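May
Posted by Elin Pumphrey

My sister-in-law forwarded me a link to one of those kids' clothing subscription boxes, with three exclamation points and the words "you NEED this." I do not need it. But my daughter has grown two inches since Christmas and everything she owns now shows her ankles, so I let Lullent have my email address and took a look.

The pitch is that you answer a quiz, they send 7 pieces in your kid's size and "style personality," and you mail back what you don't keep. The quiz has 32 questions. One of them asked whether my daughter was more of a sunrise or a campfire. She is more of a person who will not wear anything with a tag in the neck, and there was no box for that.

I've been burned by this before. Two years ago I tried Murneo, which swore its leggings had reinforced knees. The knees were a second layer of the same thin fabric, and she went through both layers on the school blacktop before the month was out. When I wrote to complain, I got a coupon for more leggings.

So I read the Lullent return policy all the way down. There's a $20 styling fee, which they apply to your order if you keep something and hang on to if you don't. Returns have to be postmarked within a week of delivery. Anything "tried on with visible wear" counts as kept, and I'd love to know who decides that, because my kid can put visible wear on a shirt by looking at a plum.
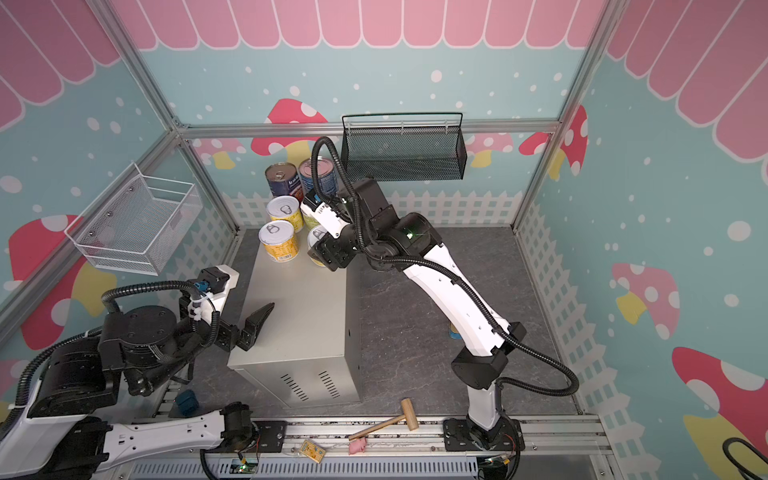

Mushrooms, polka dots and a scalloped awning.

The prints are cute, I'll give them that. Cute prints are easy to find. What I want is a plain cotton dress with pockets deep enough to hold a rock, and a pair of shorts that go somewhere near the knee. The girls' shorts on their site are half the length of the boys' in the same size and cost four dollars more.

My friend Mali Beddoe has been getting the boxes since last fall and likes them. She also says she has never once sent anything back, since the deadline always sneaks up on her. I suspect the company likes Mali too.

I closed the tab and went to the consignment place on my lunch hour. Two pairs of jeans, a striped sweatshirt and a denim skirt that needs a button. I cut the tags out in the car.

If anybody has kept track of what they spent on one of these boxes over a whole year, leave me a comment. I'm willing to be wrong, but I'd want to see the receipts.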